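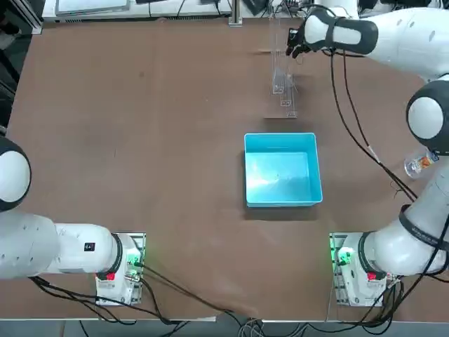
Against the tidy house

By Thenmozhi Reddy
2018-04-11

My sister-in-law has spent $377 on containers since Christmas. I know the figure because she told me, with some pride, while showing me a pantry in which the rice no longer lives in the bag it came in. The rice lives in a clear tub with a clip lid. The lentils have one too. So do the tea bags, which came in a box, and the box had a lid.

I didn't say anything at the time. I'm saying it now.

We have been sold the idea that a messy house is a storage problem. Go to any homewares barn on the edge of any town and a good third of the floor is given over to things for putting other things in. Tubs, trays, drawer dividers, racks for lids, little baskets in colours you'd never choose for a wall. The Valcombe near me had a whole aisle of them last September, under a sign that said New Season, New You. I stood there for a while trying to work out who the new me was and why she needed a divider for her socks.

I'm not above any of this. I own a label maker. I bought it in a low mood after moving house and labelled the spice jars, and then the shelf the spice jars sit on, and then a box of cables, which I labelled CABLES. It's still in the hall cupboard and I have not opened it once. If I hadn't labelled it I might have thrown it out by now. The label gave it a sort of legal standing.

That's my main complaint with the whole business. A container is permission to keep something. Put seventeen dead pens in a mug and you have seventeen dead pens. Put them in a drawer insert made for pens and you have a stationery collection, and you'll defend it.

Dinesh Panicker, who lives across the road and has cleared out more deceased estates than he'd like, thinks I'm being unfair. He says the worst houses he's been through had no system at all, and that a few tubs would have spared the families a rotten fortnight. I take the point. He also told me about a garage with 200 matching crates in it, all stacked, all numbered, with the list of what was in them lost. They had to open every one. I'd like to know how that was the better garage.

The usual answer from the tidy crowd is that you declutter first and buy the boxes second. It's good advice and I've hardly met a soul who follows it. The boxes are the fun part. They're new, they nest, and they smell of the shop. Getting rid of your late father's fishing reels is miserable by comparison, so people buy the boxes, put the reels in them, and call it a weekend well spent.

Then there are the numbers that get thrown around. One flyer in my letterbox promised that an organised kitchen would save me 500 hours over ten years. Another, from an outfit called Brimero, offered a "home reset" for $1000, tubs extra. I'd love to see the working on those hours. I look for the potato peeler for perhaps ten seconds a day, and I've usually found it before I'm properly annoyed.

Nor does anyone seem to count the upkeep. Every lentil tub has to be filled, washed, dried and filled again. When the new bag doesn't quite fit, you've got a full tub and a bit of bag, and the bit of bag goes behind the tub with a peg on it. My sister-in-law has a separate basket for those. I asked what it was called and she said "overflow".

My grandmother kept flour in a tin and everything else in whatever it came in. Her button jar was an old coffee jar with scraps of the paper still stuck to it. She wasn't making a statement about plastic or simple living, and she'd have been cross to be held up as an example of either. She had one cupboard. When it was full she stopped buying things.

I don't expect that to catch on. There's no margin in it, and a half-empty cupboard doesn't photograph well. But before the next trip to the barn, try leaving the mess where it is for a month and see which bits of it you go looking for. I did this with the hall cupboard over summer. I needed the torch twice and the umbrella once. The cables are going out on the nature strip, and the label maker can go with them — if I can remember which tub I put it in.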